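Why I Want Robots Taught by Hand

I have been saying this to friends for months and they are tired of hearing it, so now it goes on the website! The best way to teach a robot a household job is to do the job yourself, with the gripper in your own hand, in your own home, with your own mess.

Let me back up a little. There are a few ways to show a robot what you want. You can stand next to the arm and push it through the motion. You can sit at a desk and drive it by remote control, with a pair of levers or a headset. Or you can leave the robot out of it completely and pick up a hand-held gripper with a camera on it, one for each hand if the job needs two, and simply get on with things. The recording has the view from the gripper and the way it moved, and that becomes the lesson.

I learned remote control first, on a two-armed setup from Darkico, and I loved it. I still do. The first time you close a claw on the other side of the room and it picks up the spoon you meant, you feel about nine feet tall. But it is slow. My first attempt at putting a lid on a jar took me up to 4 minutes, and I have been putting lids on jars all my life. You can't feel the jar. You watch a screen and nudge, then nudge again, and everything you know about lids stays locked up in your fingers where the robot can't get at it.

Then I tried the hand-held kind and did the same jar in a few seconds. Well, on the third go. The jaws are still jaws, and they are clumsy next to a thumb and a finger, but your wrist is your own wrist and your elbow knows where to go. You tilt without planning to tilt. You slow down before you touch something delicate. All of that goes into the recording, and I think it matters a great deal more than most people in this field give it credit for.

My second reason is places. An arm bolted to a table sees that table. It sees the same gray mat and the same blocks, over and over, and it gets terribly good at gray mats. A gripper you can carry goes into kitchens and laundry rooms and up the stairs to wherever people keep their things. I keep a log of my own recordings (2,781 so far, and yes, I am proud of it), and the ones I would fight to keep are from ordinary rooms with patterned cloth and daylight coming through the curtains.

And small things! If I could choose one kind of task for everybody to record more of, it would be small, soft, tangled things. Cords hook onto each other. Beads roll. A hair clip with ribbon on it has no obvious place to grab, and you find the place by going in with the jaws wide and changing your mind halfway. Driving that from a desk is miserable. Doing it with your own two hands is almost fun, and you get to show the robot the change of mind too.

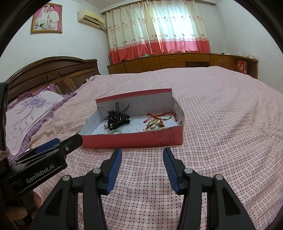
Svatopluk Bednárik wrote to me after reading a draft of this and disagreed with a good part of it. A hand-held gripper, he says, lets the teacher cheat. "Your arm can reach around a box in ways the robot's arm can't, and you never find out while you are recording. With remote control you find out right away, since the robot stops." He would take 3 slow demonstrations on the real arm over a whole afternoon of quick ones by hand.

He has a point, and I have run into it. In March I recorded a long run of shelf tasks that I was delighted with, and a fair share of them asked for a bend in the elbow that the Veltby arm we use simply doesn't have. Those went in the bin. So I would check early: record a handful, play them back on the arm, and then go home and record a lot more. I would also keep the remote rig plugged in for the last stretch, when the robot is nearly right and needs a nudge at the exact spot where it goes wrong. That is where slow and fussy pays off.

But for the bulk of the teaching, give me the thing I can carry. My aunt learned it in one morning and was sorting buttons by lunch. She has asked when she can have it back.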